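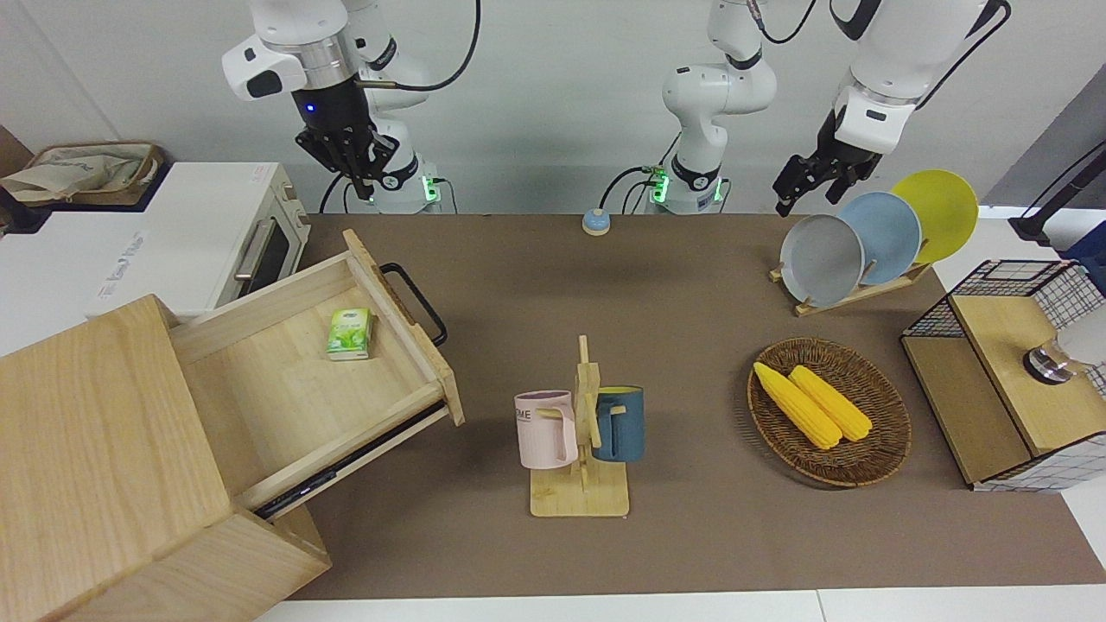
Since we moved to Aldale in September I have been thinking a lot about where things should live in a kitchen. In our old flat in Sovville there was one long cupboard and everything went into it, so the question never came up. Now I have several small pieces of furniture and each of them wants a purpose.

The easiest was the mug tree. I was against it at first, as I find that such stands collect dust, but my sister Sanaa gave it to us and I have changed my mind completely. A mug on a peg is a mug you can find at 4 in the morning with one eye closed. I use the pink one for tea. The teal one with the yellow inside is for coffee, and I am a little strict about this.

The dish rack is wooden too, and I like to leave the plates standing in it until the next meal. My mother would call this lazy. But the grey, the light blue and the yellow look well together, and I do not see why they must be carried to a shelf only to be carried back again in the evening.

Corn goes in the wicker basket. I used to keep it in the fridge until I forgot it – now it is in front of my eyes and we eat it. My way is very simple: I boil the cobs for 10 minutes, then butter, salt and a bit of lime. Sanaa puts hers under the grill with paprika, and I must admit that hers is better.

On top of the toaster oven I have the other basket, the woven one, with the cloth bag that I take to the market. I lift it down before I switch on the oven, and when I come back from shopping it goes up again.

What remains is the drawer. It is a good drawer in a pale wooden cabinet, with a black handle which I chose myself, and so far it contains one pack of tissues. I have tried to decide between cutlery, tea towels and all the small things like string and candles. Cutlery would be the sensible answer, but then I need to buy a divider and measure properly, and I have been postponing this for weeks. Sanaa votes for tea towels. If you have a similar drawer, please write to me what you keep in it, and whether you are happy with it.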